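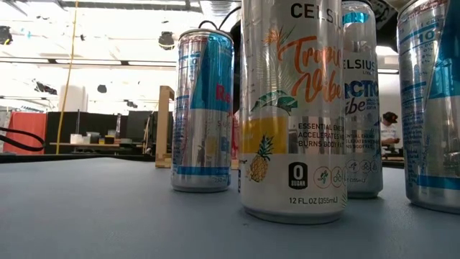 Tradura 地区報道コーパス README

収録対象:Remidlow市東部(通称Bramier側)の騒乱とその後の再建をめぐる地域報道
管理:Ka-ming Lau(収集・整形)、Wing-sze Hsieh(注釈設計・本README)

はじめに読んでほしいこと

このコーパスは、Remidlow市東部で起きた衝突と、その後の補償、立ち退き、学校再開をめぐる地元報道を集めたものです。記事本文2,000件、発行元12媒体、対象となる街区は46。数字だけ見ると、それなりに整ったデータに見えると思います。私(Hsieh)はそうは思っていません。

最初の計画書には「地域社会の分断を客観的に測定する」と書かれていました。この一文は削除しました。集まったのは新聞社と地域サイトが載せると決めた文章であって、街区で起きたことの記録とは別物です。川の西側に編集部を置く媒体が、東側の路地について書いた記事が大半を占めます。この偏りを補正する方法を私たちは持っていませんし、補正できると主張する論文をいくつか読みましたが、納得できたものはありませんでした。

用途を決める前に、少なくとも「既知の問題」の節までは目を通してください。

ファイル構成

articles.jsonl
記事本体。一行に一記事。文字コードはUTF-8、改行はLF。

blocks.csv
街区の一覧。街区コード、旧名称、現在の名称、川のどちら側か。

labels_v2.csv
人手による注釈。article_idでarticles.jsonlと結合します。

sources.csv
媒体の一覧。発行形態、言語、有料か無料か、編集部の所在地。所有者の欄もありますが、半分近くは空欄のままです。問い合わせに返事がなかった媒体は空欄にしてあり、推測では埋めていません。

nel/
前処理スクリプト一式。名前に深い意味はありません。Lauが最初の作業ディレクトリにつけた名前がそのまま残りました。

articles.jsonlの項目

article_id:文字列。媒体コードと連番。欠番がありますが、重複記事を消した跡なので気にしないでください。
source_id:sources.csvへの参照。
month:掲載月。日付は公開版では落としてあります。
block_codes:記事に出てくる街区コードの配列。空の場合もあります。
headline:見出し。
body:本文。個人名は伏せ字に置き換え済み。
byline_type:署名記事、通信社配信、無署名の三種。
quoted_side:引用された人物の立場。後述しますが、あまり信用しないでください。

収集の方法

各媒体の公開アーカイブから、街区名と通り名で検索して取り出しました。検索語の一覧はnel/queries.txtにあります。見ればわかるとおり、検索語は行政が使う公式名称に寄っています。住民が使う呼び名も後から足しましたが、同じ通りに呼び名が三つも四つもある地域なので、拾い漏れがどのくらいあるのかはわかりません。「網羅的に収集した」という表現を引用時に使うのはやめてください。

衝突の直後は記事が大量に出て、翌月には急に減ります。これを「騒乱の沈静化」と読んだ学生の発表を見たことがありますが、減ったのは記者の数だったかもしれません。補償の申請窓口が混乱していた時期、この地区に関する記事はほとんどありません。窓口が静かだったとは考えにくいです。

三月の分だけ、一媒体のアーカイブが途中で消えました。サイト改装のためと説明されています。手元に保存していた分は収録しましたが、保存前に消えた分は戻りません。該当記事にはpartial_monthの印がついています。

注釈について

注釈者は2名、同じ記事を別々に読んでいます。注釈項目は、記事の主題、暴力の主体の書かれ方、被害の書かれ方、引用された人物の立場の四つです。

主題の注釈は比較的安定しています。補償か、裁判か、学校か、といった区別で揉めることはあまりありませんでした。

「暴力の主体の書かれ方」はそうはいきません。「群衆が集まった」「石が飛んだ」「店が焼けた」のように主語をぼかした文が多く、片方の注釈者は「主体なし」、もう片方は前の段落から読み取って「主体あり」としました。話し合いで統一することもできたのですが、統一してしまうと、報道がどれほど曖昧に書かれているかが見えなくなります。そこで両方の判断を残しました。一致率の数値を一つだけ載せてほしいという要望は断っています。どこで割れたかはlabels_v2.csvを見れば誰でも確かめられます。

quoted_sideはさらに問題が多い項目です。商店主、教師、警察官、議員秘書といった肩書きから立場を判断する規則を作りましたが、運用してみると、記者がその人をどう紹介したかをなぞっているだけでした。「地元住民」とだけ書かれた人が誰なのか、こちらには知りようがありません。次の版で廃止する案が出ており、私は賛成、Lauは保留です。Lauの言い分は、既に使っている人がいるのに急に消すと比較ができなくなる、というものです。一理あるので今回は残しました。

既知の問題

一、川の両側の非対称。西側の街区は名前で呼ばれ、東側の街区は「東部」とひとまとめにされる傾向があります。このためblock_codesが空の記事は、どこでもない場所の記事というより、東側のどこかの記事であることが多いです。空欄を単純に除外すると、東側が丸ごと薄くなります。

二、密集と貧困を結びつける決まり文句。「無計画に広がった」「迷路のような」という形容が繰り返し出てきます。記者が現地を歩いて書いたのか、通信社の文をそのまま使ったのか、区別はついていません。頻度を数えて「地区の特徴」とするような分析には使わないでください。数えているのは言い回しの流通です。

三、翻訳記事の混入。二言語で発行する媒体では、同じ記事の両言語版が別の記事として入っていることがあります。見つけた分は統合しましたが、見出しが大幅に変えられているものは残っているはずです。

四、後からの書き換え。掲載後に本文が差し替えられた記事があり、訂正の告知がないものも含まれます。収録しているのは取得時点の本文だけです。

五、街区名の変更。騒乱の後、Bramier側で複数の通りの名前が変わりました。市の説明では以前からの計画だそうです。blocks.csvには新旧両方を載せましたが、境界線まで動いた街区については、新旧の対応を一対一と考えないでください。

想定する用途

主語の省略や受動的な書き方が、媒体や時期によってどう変わるかを調べる研究。同じ出来事についての複数媒体の読み比べ。報道を学ぶ授業の教材。このあたりなら、欠点を承知の上で使えると思います。

勧めない用途

街区の危険度や「緊張度」の推定。次の衝突の予測。個人や団体の特定。不動産の評価。最後の一つは冗談のように聞こえるかもしれませんが、問い合わせが来たことがあります。断りました。

予測モデルの訓練に使いたいという相談も時々あります。技術的には可能でしょう。ただ、出来上がるのは「どの街区について編集部が書きたがるか」を当てるモデルで、それを警備の配置に使うと言われれば、私たちは協力しません。

個人情報の扱い

一般の住民の名前、屋号、電話番号、車両番号は伏せ字にしました。議員、市の幹部など公職者の名前も、公開版では一律に伏せています。権力を持つ側の名前まで隠すのはおかしいという批判はもっともで、内部でも意見が分かれました。今の処理では公職者と元公職者、候補者を確実に見分けられないため、当面は一律としています。

伏せ字の処理は自動で行い、その後に目で確認しました。それでも漏れはあり得ます。小さな街区では、名前がなくても「角の薬局の主人」と書いてあれば近所の人には誰かわかります。見つけた方は公開の場に書き込まず、管理者に直接連絡してください。

使い方

nel/check.pyを最初に実行すると、ファイルの欠けと文字化けを調べます。続いてnel/join.pyで記事と注釈を結合します。追加のライブラリは必要ありません。古い版の注釈ファイルを同じ場所に置いたままにすると、join.pyは警告なしにそちらを読むことがあります。直す予定ですが、今は手で消してください。

ライセンス

注釈とスクリプトは、出典を示せば自由に使えます。記事本文の権利は各媒体にあり、研究と教育の範囲での利用に限ります。再配布の条件は媒体ごとに違うので、sources.csvのterms欄を確認してください。「不明」とあるものは再配布しないでください。

変更の記録

現行版:両注釈者の判断を併記。partial_monthを追加。計画書由来の「客観的」という語をREADMEから削除。
前の版:街区コードを全面的に振り直し。旧コードとの対応表はblocks.csvの末尾の列。
最初の版:内部配布のみ。引用しないでください。

連絡

誤りの報告は、article_idと該当箇所を添えて送ってください。注釈への異論も受け付けますが、返信は遅れます。東側の住民の方から「この通りはこの街区ではない」という指摘を受けた場合は、市の地図と食い違っていても両方をblocks.csvに記録しています。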